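Mon 21 October
by Magdolna Magyar

Our robotics club at Horville has moved on from blocks to crockery. The task sheet asks for 100 clips of plates and bowls being handled with the grippers, and we have 13 so far. Plates are harder than I expected and bowls are easier, provided you take them by the rim. I have wanted to try this task since July. Next week we start on cups. 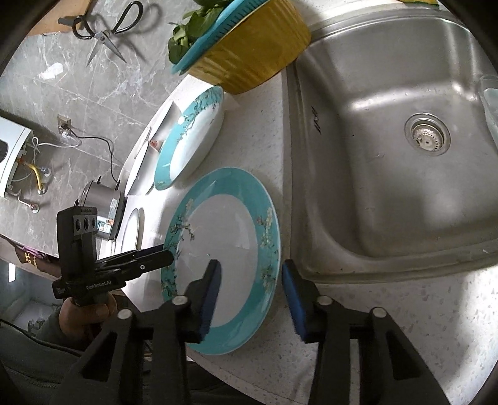
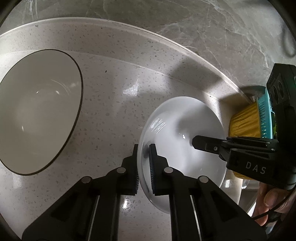
Grippers at the counter: flowered plate in one, the white bowl in the other.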